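Mireck Learning Center
For Young Readers: How People Teach Robots

How Does a Robot Learn a Job?

Robots do not go to school, but many of them do have teachers. A robot teacher is a person who shows the robot how a job is done. At the Mireck Learning Center, this is called giving a demonstration. This page explains three ways to give one.

Teaching by Hand

The first way is to hold the robot's arm and move it. The teacher presses a button that makes the joints easy to bend, and then guides the arm through the whole job. Small sensors in each joint measure how far it turns. The robot saves those measurements and can repeat the movement later.

Teaching by hand works well for slow jobs, such as placing a cup on a shelf. It is harder for jobs that need two arms, for the teacher must push both of them at the same time.

Teaching by Remote Control

The second way is called teleoperation. "Tele" comes from a Greek word that means "far away." The teacher sits at a set of controls, and the robot copies each movement. When the teacher closes a handle, the robot closes its gripper.

The Wisero trainer at our center has 2 handles, one for each arm of the robot. New teachers often move too fast. They are asked to practice with foam blocks before they work with paper, cups, or pens.

One demonstration is seldom enough. In the Lockwood project, teachers recorded 322 demonstrations of a single job, which was putting a pen into a cup. Of these, 77 were set aside for testing. The pen started in a different spot each time, so that the robot would not learn only one path.

Teaching by Showing

The third way needs no robot in the room. The teacher wears a small camera on the head and does the job with his or her own hands. A computer studies the video and looks for the hands, the objects, and the way they move. In the Prusness lessons, each recording begins with both hands resting on the desk, so the computer can find them before the job starts.

Objects on the desk matter too. A computer must learn that a pen is one thing and a hole punch is another, even when they lie close together. 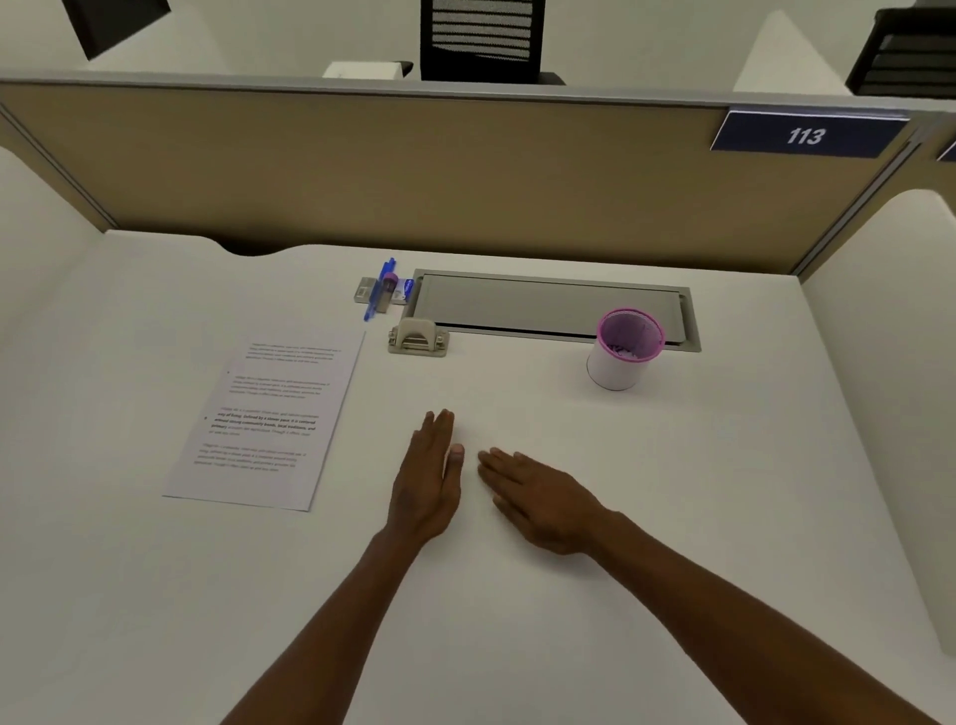
Words to Know

Demonstration: showing how a job is done.
Gripper: the part of a robot that holds things.
Joint: a place where a robot arm bends or turns.
Sensor: a part that measures something, such as movement or light.
Teleoperation: controlling a machine from a distance.

Page last reviewed 7 August 2019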